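4. Guardar las sandalias en la caja roja

Antes de empezar, deje libre el centro de la mesa y tenga a mano todos los pares de la serie. Las referencias están en la hoja Duan 148.
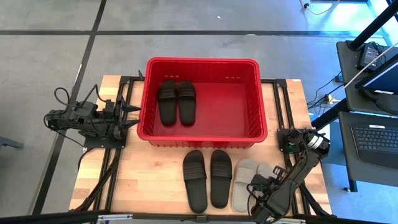
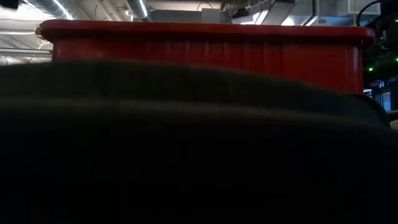
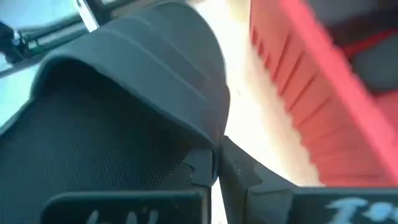 Purnton - Departamento de Almacén y Preparación

1. Coloque la caja roja al fondo de la mesa, centrada.
2. Ponga las sandalias en fila delante de la caja, con las puntas hacia ella. Mantenga juntas las dos de cada color.
3. Empiece por un par negro. Déjelo en la mitad izquierda del fondo, con las puntas hacia la pared trasera.
4. Siga con el otro par negro, a la derecha del primero.
5. Termine con el par gris claro - va encima, con la suela hacia abajo.
6. Anote la caja en el registro Rernen, casilla 40.

Nota: las tallas de un mismo par deben coincidir. Compruébelo antes del paso 3.

Precaución: no apriete las tiras para ganar sitio. Si un par no cabe plano, use la caja grande (ref. 183).

Para cajas con tapa, vea el apartado 7.

Revisión: September 22, 2018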